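Keep the Repair Table in the Library

In my town the library has a repair table. It stands near the magazines, and in August the library wants to remove it to make place for more study seats. I think this would be a mistake, and I want to explain why, although I know that students also need a place to sit.

I came to Brinthorpe from another country, and for my first two winters I did not know many people here. One evening my desk lamp stopped working. A new one cost little, but I was stubborn and carried the old one to the library. Duarte Cordeiro looked at it, asked me to hold the screws, and showed me a broken wire inside the switch. He did not fix it for me. He gave me the tool and waited, very patiently, while I did it badly and then did it again.

I still use this lamp. It is ugly, and I like it more than anything else I own.

People who want to close the table say that it is slow and serves few visitors. Last year 667 objects were brought to it, and they say this is small for a town of our size. I find it a strange way to measure. If I borrow a book and never open it, the library counts one loan. If I spend a whole evening learning how a toaster is built, the library counts one toaster.

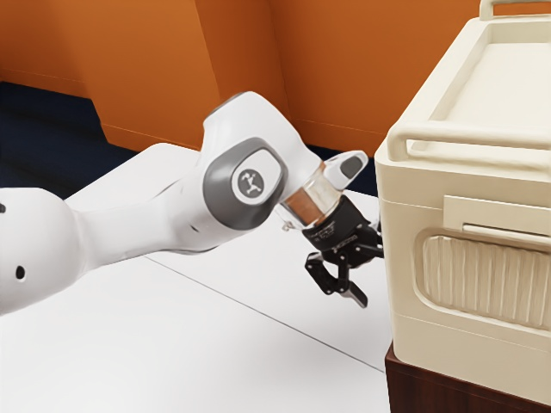
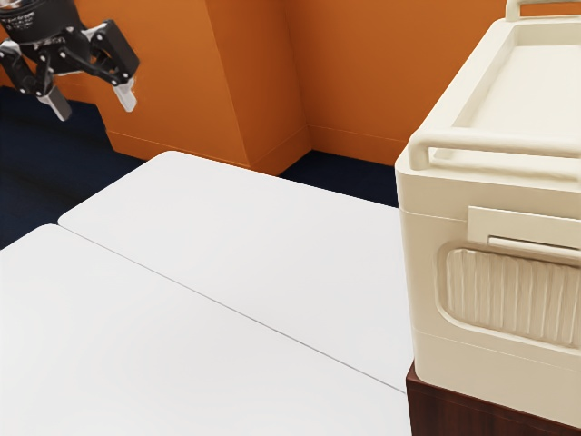 There is also the question of money. The table costs the library 900 dollars in a year, mostly for glue, fuses and small parts. Tùng Mạch, who wrote against it in our local paper, says that this money could buy new books. He is right, it could. But we already have many books which tell us how things work, and very few places where a person can open something without fear of spoiling it.

I am a bookkeeper and I am not good with my hands. Before the lamp, I believed that some people understand machines and other people pay them. I was raised to think so, and in my family we called somebody even for a dripping faucet. Now I open the faucet first. Sometimes I must still call somebody, but I can tell him what I saw inside, and I understand his answer.

My proposal is modest. Let the table stay for the evening hours, when the study seats are mostly free, and fold it away in the daytime. The tools fit in one closet. I have already asked at the front desk whether I may keep the key.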